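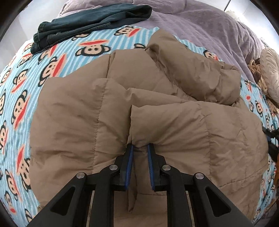

Wing moult in wildfowl

Last revised: May
By the editors, Gulardale Wetland Guide

Wing moult is the stage in the yearly cycle of ducks, geese and swans when the flight feathers are shed and replaced. Most birds drop their flight feathers a few at a time and can go on flying while the new ones grow. Wildfowl in the northern hemisphere generally lose all the main wing feathers at nearly the same time and cannot fly for several weeks. Loons, grebes and many rails moult their wings in the same way.

Cause and purpose

A feather is a dead structure once it is fully grown. It cannot repair itself, and sunlight, water, plants and rubbing against other feathers wear it down over the year. Badly worn flight feathers make flying harder work, so they have to be replaced.

Wildfowl are heavy birds for the size of their wings. Losing even a few flight feathers would make flight costly or clumsy. Dropping them all together shortens the whole process, and a bird that feeds and shelters on water can manage without flying for a time. Species that need to fly every day to find food, such as hawks and swallows, moult slowly and in sequence.

Timing

The wing moult normally follows breeding. In geese and swans, parents moult while the young are still growing, and in many species the whole family is able to fly at much the same time. In mute swans the two parents usually moult one after the other, the female first, so that one of them can still fly in defence of the brood.

Drakes of most northern duck species leave the female once she is sitting on eggs, and moult earlier than she does. Females that have raised a brood moult last. Birds that failed to breed, or were too young to try, are often the first of all. On Gulardale Reservoir the earliest flightless greylag geese are seen at the end of May, and the last female mallards may still be growing new feathers in September.

Length of the flightless period depends largely on size. Small ducks such as teal may be grounded for three to four weeks, and swans for six or more. A bird can often fly before the feathers have reached full length.

Eclipse plumage

Male ducks of many species replace their bright body feathers with a dull brown plumage shortly before the wing moult. This is called eclipse plumage. It makes the drake look much like the female and harder to see while he cannot fly. The bright colours return in a second body moult during autumn. A male mallard in eclipse can still be told from a female by his bill, which stays a plain yellowish green, where hers is mottled orange and brown.

Down feathers

Down lies beneath the outer body feathers and traps air against the skin. It is distinct from the flight feathers and plays no part in the wing moult. In many ducks the female pulls or sheds down from her breast during laying and uses it to line the nest, covering the eggs with it when she leaves to feed. Eider down gathered from nests has long been used as a filling for bedding. Most of the down used in clothing comes from domestic ducks and geese and is held in sewn sections to stop it from shifting.

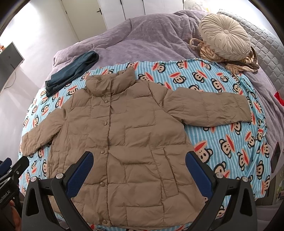

A quilted down jacket with horizontal baffle seams.

Moult sites

Some wildfowl moult on their breeding grounds. Others make a special journey to a place that offers safety and food, known as a moult migration. Shelducks are the best-known example in Europe, with large numbers gathering on the Wadden Sea in late summer. Moult migrants may travel in a different direction from the one they will take in autumn, and geese often move north.

A good moult site has open water wide enough for birds to keep clear of foxes and other predators on the bank. It also has food within reach on foot or by swimming. Geese need short grass close to the water's edge. Dabbling ducks prefer dense reed or sedge in which they can hide by day, and diving ducks tend to stay in flocks far from the shore.

Pemier Marsh, below the town of Vorkton, is a small site of this kind. It has 40 hectares of shallow water and reedbed fed by the River Du. In a good summer it holds 1000 moulting wildfowl, mostly mallard, gadwall and greylag geese. A single count of Canada geese on the adjoining meadow found 105 birds, all of them flightless. The marsh was formerly drained in July for reed cutting, and the work was moved to winter after flocks were found crossing the Vorkton road on foot.

Behaviour

Moulting birds are quiet and wary. Ducks that are bold on a town pond in spring may be hard to find in July. When alarmed they run, swim or dive, and many species will beat along the surface with their short wings. They spend much of the day resting and preening, and some feed mainly at night.

New feathers are made chiefly of keratin, a protein, and growing them places a demand on the body. Birds meet it by eating more, by drawing on reserves, or by moving less. In several species the flight muscles shrink while they are out of use and the leg muscles grow. Both return to their usual size by the time the bird flies again.

A growing feather is enclosed in a waxy sheath and carries a blood supply. At this stage it is soft and easily damaged. An injury to it can bleed freely, and a break may leave the bird with a gap in the wing until the next moult.

Disturbance and protection

Disturbance matters more during the wing moult than at most other times of year, for the birds cannot simply move to another lake. Dogs off the lead, small boats and people walking the shoreline may all force a flock away from its feeding area. Repeated alarms cost energy and can separate young birds from their parents. Falling water levels have a similar effect by leaving cover stranded far from the water.

Measures used at managed sites include closing part of a lake to boats, keeping summer water levels steady, and leaving a belt of tall plants along at least one bank. Pemier Marsh has a closed zone on its eastern side, marked by 7 buoys and in force until the end of August.

Flightless birds are often reported to wildlife rescue centres as injured. A goose or duck with short, ragged-looking wings in summer is usually healthy if it walks and swims normally and stays with others of its kind. Signs of real injury include a wing that drags, visible blood, a limp, or a bird sitting alone that does not move off when approached.

Use in research

The flightless period has long been used for ringing. Geese and swans can be herded slowly into a pen on the shore, fitted with rings, weighed and released together. The work is done by licensed ringers, normally early in the day to avoid heat, and families are kept together as far as possible. Returns from ringed birds have provided much of what is known about moult migration, including the fact that many individuals go back to the same water year after year.

See also: Eclipse plumage; Moult migration; Preening; Reedbed management

Contact the editors | © Gulardale Wetland Guide | Back to top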